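Speaker notes - Annual Executive Education Evening
Speaker: Griet Dierckx, Director of Executive Programs
Running time: 30 minutes, questions included

Opening

Good evening, and welcome to Skumimcombe Business School. I am grateful to Todor Babić for the introduction, and to our hosts at Inetti for the use of the hall. Fenna Van den Broek sends her regrets; she is teaching in March and could not travel.

My subject tonight is how the part-time MBA is paid for, and what employers should expect in return for their support.

(Slide 2)

The current class has 167 students. Most are sponsored in part by an employer. Full sponsorship has become less common, and in many firms the study leave that once came with it has been reduced as well. We regard the second change as the more serious one. A student can borrow money. A student cannot borrow a free afternoon.

(Pause.) 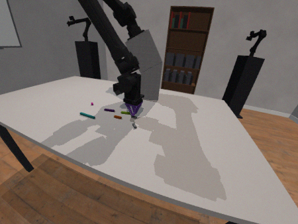
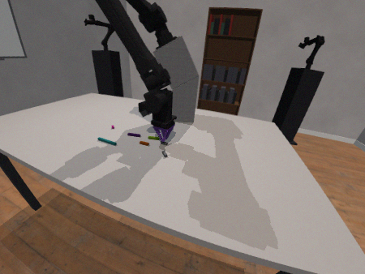 Sponsorship agreements

Under our standard agreement, the employer names a mentor, who meets the student twice a term. The agreement also sets out study leave and the terms of repayment if the student resigns. Please read the repayment clause with care. We have seen terms so strict that good candidates declined the offer.

Bimla Pal, who manages employer relations, has revised the template this year. The new version is shorter and allows fees to be paid by term. Copies are on the table by the door.

Company project

Every student completes a company project in the second year. Lagman has asked for a study of its supplier contracts, and Bumska for a review of its pricing. Both firms have agreed to share their accounts with the student teams under a confidentiality letter. We are still seeking hosts for the autumn - a short written proposal is enough at this stage.

(If time is short, skip to admissions.)

Admissions

Applications are read as they arrive. Interviews last 30 minutes and may be held in person or by telephone. Employers are asked not to attend.

Questions

Tineke Jacobs will chair. Refer any question on individual fees to the admissions office. Thank the hosts again before closing.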